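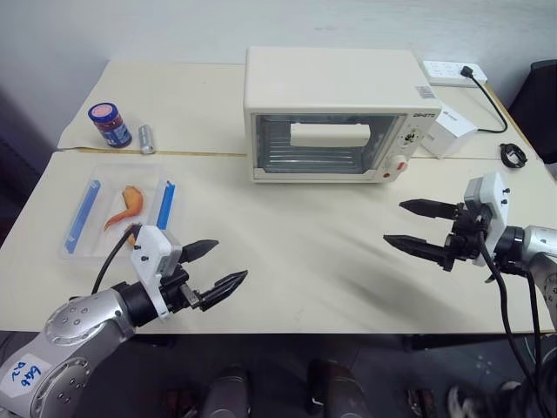 Wurnov kitchen-cell set, release notes

Contents: 403 episodes from a two-arm station, 200 of them with a toaster oven task. The remaining 203 cover tray handling.

Origin: Stollari test kitchen. Contact: Simin Rahimi.

Purpose: Stollari is moving oven loading on the early shift to two-arm stations. Prep staff now restock trays and clear stops – work that used to fall to one lead per line. The set is used to train the station and to write the new task sheets.

Labels: each stop is tagged with who cleared it, staff or technician. 116 stops carry a tag. Untagged stops are left out of the handover counts.

Known gaps: no night shift data before April.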